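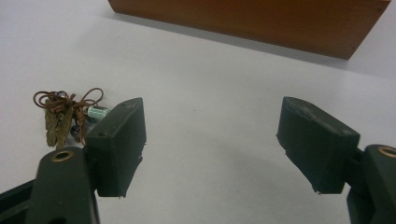 Shop Tips > Milling & Tooling

January — by Efa Jenkins

Collet care, the short version. Been meaning to type this up for ages.

Clean the taper every change. Lint-free rag, dab of solvent, wipe the nut threads too. One chip in there and your runout is shot.

Snap the collet into the nut first, then into the holder. Not the other way round. Junhao Fan wrecked two of mine at the Ostum shop doing it backwards, still hear about it.

Don't grab undersize. If the shank is smaller than the range stamped on the collet, get the right collet.

Shank goes in at least two-thirds of the bore. Less than that and it bellmouths, then it's scrap.

Torque wrench — yes, really. Guessing with the long spanner is how nuts crack.

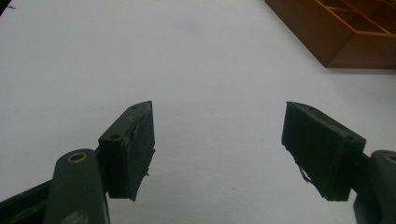

Clear bench, easier tool changes.

Replace them! Mine get swapped at about 800 hours of cutting, sooner if teh finish goes off. Check with an indicator on a gage pin if your not sure.

Storage: dry drawer, thin film of light oil, wipe it off before use. No loose collets rolling around with the drill bits. I use a Skustitz rack, a block with holes drilled in it does fine.

Coolant nuts — pull the seal disk and rinse it when you clean the rest. Gunk gets behind there.

More on drawbars next time.

436 shares | 2 comments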